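Practice pads: how long is your cut before you start closing?

Posted by marrowbone_jen in Bench Practice > Suturing and Tissue Pads

OK so I've been back at the pads after a long break and I keep arguing with myself over the opening cut. I used to make these tiny timid ones, three stitches and done, and I think that's why my longer closures always came out puckered at one end. So now I go long and diagonal across the pad and just commit.
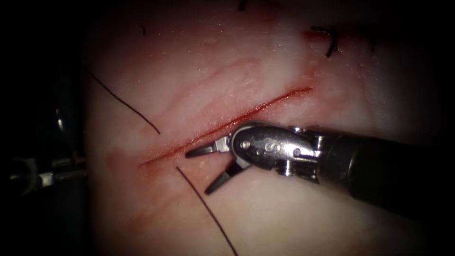
One long line, low left to upper right, jaws open just under it

I like going on the diagonal for practice because nothing lines up conveniently with the edge of the pad and I can't cheat my spacing off it. But my bench partner says I'm making it hard for no reason and a beginner ought to be going straight across until the bites are even. What does everybody else do? Also how long, compared with the pad?

---

tidewrack
Long. Always long. A short cut teaches you to start and to finish, and there's hardly any middle in it, and the middle is where I get bored and sloppy. If I can get two thirds of the way across with the same bite depth all the way I call it a good evening.

---

oldneedle
I'm with your bench partner, sorry. Straight across first. I taught on pads for years and the people who went diagonal in week one all had the same fault later, which was bites that weren't square to the cut. They'd square up to the pad instead of the wound, so every stitch went in on a slant. Get square first and then turn the pad whichever way you like.

---

marrowbone_jen
But isn't that exactly the reason to do diagonals?? If you're squaring up to the pad you want to find out early. I found out mine were slanting on my second one and it took me maybe a week to stop.

---

oldneedle
You found out because you already knew how to look. A beginner sees a puckered line and figures they pulled too tight. Then they go looser, and then it gapes, and now there are two things to fix.

---

pinfeather
Can we talk about the pad for a second because that's a nice wet shine on it. Mine look like an eraser. Which one is it? I've been buying the Galtmont ones and they're fine for thread but the surface drags and the light just dies on it.

---

marrowbone_jen
Skullis, the pale one! I was on Galtmont before too. The Skullis is softer and I tear through more often if I get greedy near the edge, so be warned. I like the faint pinky-red veining, it gives my eye something to land on besides the cut.

---

tidewrack
I find the veining distracting. I had a practice set where I kept following one of the streaks with my eyes and drifting off the line. Plain pads for me.

---

pinfeather
Following a streak is such a specific problem, I love it. OK ordering a Skullis. Do you keep it wet the whole time?

---

marrowbone_jen
I mist it when it starts to feel tacky and otherwise leave it alone. Too much and the red runs everywhere and I lose my lower edge. Speaking of which, does anybody else get more smear at one end of the line than the other? In the picture it's down by the left end along the lower edge, gone all soft and pink, and then the middle is the deepest color.

---

benchlight_217
I get that too. On mine it's whichever end I open first, because I've been dabbing at it the longest by the time I get going. Can't tell from a picture if yours is the same thing. Try not touching it at all until your first stitch is in and see what you get.

---

oldneedle
Or your pad isn't level. Put a marble on your bench. I'm serious, mine was off for an entire September and I blamed the pads.

---

marrowbone_jen
Going to find a marble.

---

Ruan Masilela
Coming at the original question from another side. I'd worry less about the length and more about where you bring the jaws in. You've got the upper one lying right along under the lower lip, with the tip nearly on the red line. For grabbing the lip that's closer than I like to start. I come in farther back, close on a little tissue, and lift. When I start right on the edge I end up crushing it, and a crushed edge never sits flat afterward no matter how pretty the knots are.

---

tidewrack
Disagree, a bit. Farther back means you're lifting more tissue than you need and the lip rolls under. I'd rather be close and light. You can be close without crushing.

---

Ruan Masilela
You can. I can't, reliably, at least on the soft pads. Maybe that's a Skullis thing, I did most of my hours on Kırmızıgül and those are tough as boots.

---

marrowbone_jen
Hm, OK, I'll try both on the same cut, far-back grabs on the left half and close ones on the right. My edges do come out a little chewed sometimes and I've been blaming the pad (I blame the pad for a lot of things).

---

pinfeather
Please report back on that one! And what's everyone doing about lighting? My overhead throws glare all over anything wet and I lose the line completely.

---

benchlight_217
Lower it and bring it in from the side. The little sparkles never go away completely, you just want them small. If there's one big white patch sitting on your cut, move the lamp. I had a Clallik ring light for a while and it was awful for this, great big circle of shine right in the middle of the pad. Sold it.

---

tidewrack
I like my Clallik. Turn it way down and tip it.

---

benchlight_217
I did tip it. It fell on the pad.

---

oldneedle
To come back to the start, since I was grumpy up there. Jen, you're obviously past the beginner stage, so do your diagonals. What I'd add is to do one low left to high right and then the next one the other way, high left to low right. Most people have a good direction and a bad one and only ever practice the good one.

---

marrowbone_jen
Oh no. I have never once done the other way. Doing it tonight, with the split grabs, and probably a marble.

---

pinfeather
Skullis ordered, by the way. The site says they ship in packs, so if anybody wants to split one, message me.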